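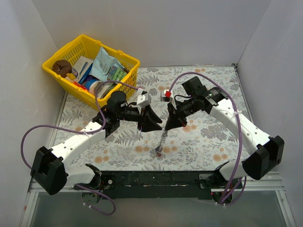

Chapter 7
Counting the Missing: What a Search Report Can and Cannot Tell You

Every summer, the same sort of sentence turns up in local news: crews covered so many square miles, flew so many hours, and found no sign of the missing person. Readers tend to take the large number as proof that the job was done well. This chapter asks you to be slower about it.

Take the Sendenico Inlet search, which we will return to in the exercises. A kayaker was reported overdue on an August evening. By the time the active search was suspended, the county's press release said crews had covered 3,000 square miles. That figure was repeated in every story that followed. Few of those stories mentioned that the same patches of water had been flown more than once, and that each pass had been added to the total. The water inside the outer search line came to 600 square miles. Both numbers were true in their way. Only one of them was printed.

Why does this matter? A person in the water is a very small target. From the air, in chop, a head and shoulders can be missed by a trained crew looking straight at it. Searchers know this and plan for it. They speak of the chance of detection, a figure that goes up with repeated passes and down with glare, wind, and tired eyes. It almost never reaches the public. What reaches the public is area.

"Suspended" is another word to handle with care. Agencies use it when they stop actively looking but leave the case open to new information. Families often hear it as "closed." Reporters sometimes write it as "called off." You will see all three in coverage of a single case, and they do not mean the same thing.

Then there is the matter of who is searching. In the Sendenico case, a federal crew, the county marine unit, and a private boat company called Vola were all on the water during the first night. When the federal crew stood down, one headline said the search was over. The county boats were still out. They stayed close to shore, near Domínguez Point, where the currents made a find more likely.

Be wary, too, of claims made for equipment. The county had bought a drift-modeling program, Grikier, the year before, and officials praised it warmly at the first briefing. Asked later how far off its predictions had been in past cases, they had no figure to give. It may well be a good program. Praise from the people who paid for it is weak evidence.

7.1 Where the numbers come from

A search log is written by people who are busy. Start times are rounded, and boats that turn back early may be credited with a full pattern. The Sendenico log runs to 1,313 entries, and 50 of them have no position recorded at all.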